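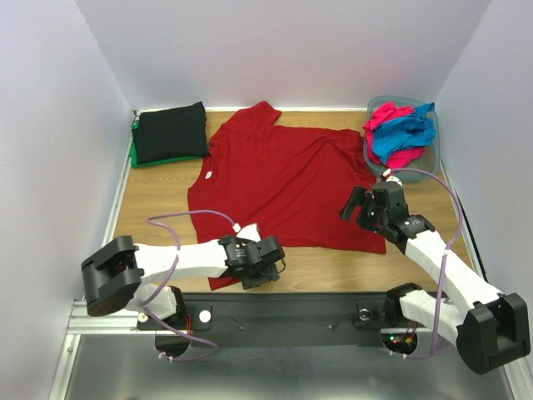

Search this site Go
4 min read

Unit 6. The acceptance speech as broadcast segment

6.1 Terms
A televised award ceremony is divided into segments. An acceptance segment runs from the reading of the winner's name to the first frame of the next item. It includes the walk to the stage, the applause, the speech and the exit. Only the speech is under the winner's control.

6.2 Length
Speaking rate on stage is slower than in conversation. For planning, use 114 words per minute. A speech of 200 words therefore takes almost 2 minutes, before any pause for applause. Honorary awards are allotted a longer segment and are placed in the second half of the running order.

6.3 Case: the Kevgate Screen Awards
The Kevgate ceremony is held each November in the Jerkilgate Theatre, which seats 3000. The honorary prize is sponsored by Truletti and is preceded by a film of clips. The broadcaster, Petchrat, counts the clips as a separate segment. Timings taken from its running order must be adjusted before they are compared with those of other ceremonies.

6.4 Structure
Most honorary speeches contain an opening memory, a list of thanks, and a general statement addressed to viewers at home. The general statement is the part most often quoted in press coverage. Mark where it begins in your transcript. If the thanks are split, record both parts.

6.5 For the seminar
Bring one transcript with applause marked in square brackets. Read the section on cutaway shots in the course reader. Table 6b replaces the one issued earlier.

Shares 2 Comments 0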